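Memthorpe Home & Pantry Board > Kitchen Storage > Snack bags: clear bins or leave them loose?

13 replies - 876 views

pantrypanda
April 16, 2025
OK snack people, I need opinions! We moved into the new place in Prernelia and I finally have a pantry with a door (a door!!). The pasta and cans are sorted and I'm so happy with them, but the chip bags and puffy snack bags are driving me up the wall. They slide, they fall over, they get shoved to the back and crushed. I have four clear plastic containers left over from the old apartment and I'm thinking of standing the bags up in those. Does anybody do this? Does it last longer than a week with kids in the house?

tallowmere
Yes, do it! Clear bins changed our snack shelf completely. Bags go in standing up, front facing out, and my kids can see what there is without dragging everything onto the floor. Ours has lasted since last May. The only thing I'd say is measure your shelf height first, a full bag sticks up a lot higher than you'd think.

Odd_Lot_Otis
Going to disagree. Bins are great for boxes and bars. Pillow bags are mostly air, so you fit two in a bin where you'd get five on the shelf, and now you've paid for a bin. I run a tension rod across the shelf and clip the bags to it. Cost me next to nothing.

pantrypanda
Otis I tried the rod in the apartment and it came down at 2 in the morning, I thought somebody was in the kitchen lol

Odd_Lot_Otis
Then it was the wrong rod. Get one with the rubber ends and crank it tight.

ceciliaz
Hi all, Cecilia Zakaria here, I organize the pantry shelves at the Ağca Street community kitchen so I handle a LOT of bagged snacks. I'm on team container, with a couple of conditions. The container has to be narrow. A wide one lets the bags slump and you're back where you started. And the bag doesn't have to go all the way in! For the really puffy ones I'll just lean the bag against the front of the box and keep the little stuff (fruit leather, crackers) inside behind it. You still see the front of the bag and it stays up.

tallowmere
Oh that leaning idea is good. So the box is more of a bookend?

ceciliaz
Exactly, a bookend. Put something with a bit of weight in it though, an empty one will skate away from you. I use the 500 gram bags of lentils because we always have lentils.

brightbill
Can I put in a word for color? I sort our snacks by the color of the bag - greens together, reds together - and I know how that sounds, but my son is four and can't read yet and he puts everything back in the right spot. Every time! It's the only shelf in the house that stays tidy.

Odd_Lot_Otis
That falls apart the minute a company changes its packaging.

brightbill
It does and then he gets to decide where the new one goes, which is the best part of his day :)

mossy_stairs
I use the Pondorar bins from the discount place by the bus depot. They're fine. The rims are a bit sharp on the small size, so run a finger along before you buy. I disagree with Cecilia on narrow, by the way. Wide ones work if you put a divider in, and I cut mine from a cereal box.

ceciliaz
Fair, a divider does the same job! I don't have the patience to cut 100 of them for work, but at home, sure.

pantrypanda
You are all wonderful. I pulled everything out onto the table this afternoon, wiped the shelves down, and I'm going to do one row leaning and one row standing inside the bins and see which one the kids wreck first. Otis, I'm giving the rod another chance on the bottom shelf where it can't scare me. Brightbill, I have more green bags than I knew, so there may be a green corner. Will report back once I've lived with it a little.
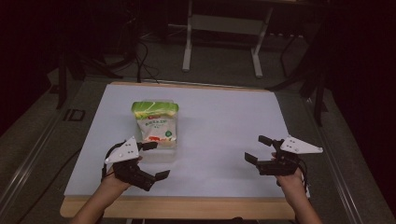
Green-topped snack bag with the clear container, on the table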